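Learning When to Let Go: Manipulation Group Reports Results on Placing Objects in Containers

Sun 4 April
By Dagný Eyvindsson, Manipulation Group
Reading time: 5 minutes

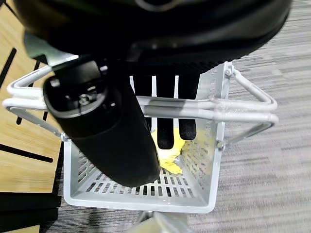
The Manipulation Group at the Hondthorpe laboratory has completed the first full evaluation of Brekosari, a training method intended to improve how robot arms release soft and irregular objects inside baskets, bins and trays. The work was carried out over the winter, with the last of the training data collected in December, and a written report is now available to members of the laboratory on request.

Most research on robot grasping is concerned with the moment of picking up. A great deal is known about how to choose a grasp and how to tell whether it has succeeded. The release has received less attention, in part because it looks simple when the object is rigid and the surface is open. Inside a container the problem changes. The fingers have walls on several sides, a handle may cross the opening, and an object that deforms can cling to a fingertip or spring back as pressure is removed. The wrist camera, on which many learned controllers depend, often has its view of the object blocked by the gripper's own fingers at the point where the view is needed most.

Earlier controllers developed in the group treated release as a single command. The arm moved to a position, the fingers opened to their full width, and the arm withdrew along the path by which it had entered. In a shallow tray this was adequate. In a basket with upright sides, full opening frequently brought a finger against a wall, and the arm then carried the container with it as it rose.

Brekosari replaces the single command with a short learned sequence. The controller predicts how far each finger can open before contact, opens by part of that distance, and compares the wrist camera image with the one taken before the motion. It then decides whether to open further, to shift sideways, or to begin the withdrawal. The comparison is made on small changes in the image, so the controller does not need to see the whole object or to know in advance what the object is.

Training used 1,012 demonstrations, each given by an operator guiding the arm through a complete placement and withdrawal. Operators were asked to work at a natural pace and to keep their corrections in the recording. This was a departure from the group's usual practice, in which hesitant or untidy demonstrations are removed before training. When a version of the controller was trained only on the tidy recordings, it performed well until the first unexpected contact and then had no useful response. The corrections appear to supply what the tidy recordings lack, and they will be kept in future collections.

The evaluation consisted of 300 placements, divided equally between Brekosari and the earlier controller. Both used the same gripper, the same wrist camera and the same set of containers. A placement was counted as successful when the object remained in the container, the gripper came fully clear of the opening, and the container stayed where it had been set down. Brekosari succeeded in 90 percent of its placements. The earlier controller did markedly less well in containers with handles, and the two were close to equal in open trays, where there is little for a more careful release to improve.

The failures deserve as much attention as the overall figure. Nearly all of them fell into one of two groups. In the first, a thin or light object stayed in contact with a fingertip after opening and was lifted out again. The controller had judged the release complete on the basis of an image that changed very little, and the lack of change was read as stillness when the object was in fact moving with the hand. In the second, the gripper cleared the object but touched a handle on the way out. Both point to the withdrawal as the stage that now limits performance.

Perforated and wire containers raised a separate question. Their openings produce repeated patterns of light and shadow that shift with each small motion of the wrist, and the group had expected these patterns to mislead the image comparison. Some effect was found, chiefly under strong side lighting, but it was smaller than anticipated. A simple adjustment that lines up the two images before comparing them removed most of it. The adjustment adds a short delay to each step, and work continues on reducing that delay.

Some limits should be stated plainly. All placements were made into containers that held nothing beforehand, and no attempt was made to arrange several objects together. The containers were upright and within easy reach of the arm. The results should not be taken as evidence about crowded bins or about fragile goods, neither of which was part of the study.

The next stage will be carried out jointly with the sensing team at Saithong, whose Drestolov fingertip sensor measures light contact along the side of the finger as well as at its end. The intention is to give the controller a signal that an object is still attached when the camera cannot show it. A first set of fingertips has been fitted, and calibration is under way. The group plans to repeat the evaluation with the same containers and the same definition of success, so that the two sets of results may be compared directly.

The demonstration recordings will be shared within the laboratory once the file notes have been checked. Colleagues who wish to use them before then — or who have containers of an unusual shape that they would be willing to lend — are invited to write to the group. The training code is being prepared separately and will follow the recordings. An internal seminar on the failure cases is planned, and its time and room will be given in the next issue.

Contact: Manipulation Group, Hondthorpe | © Hondthorpe. All rights reserved. | Back to top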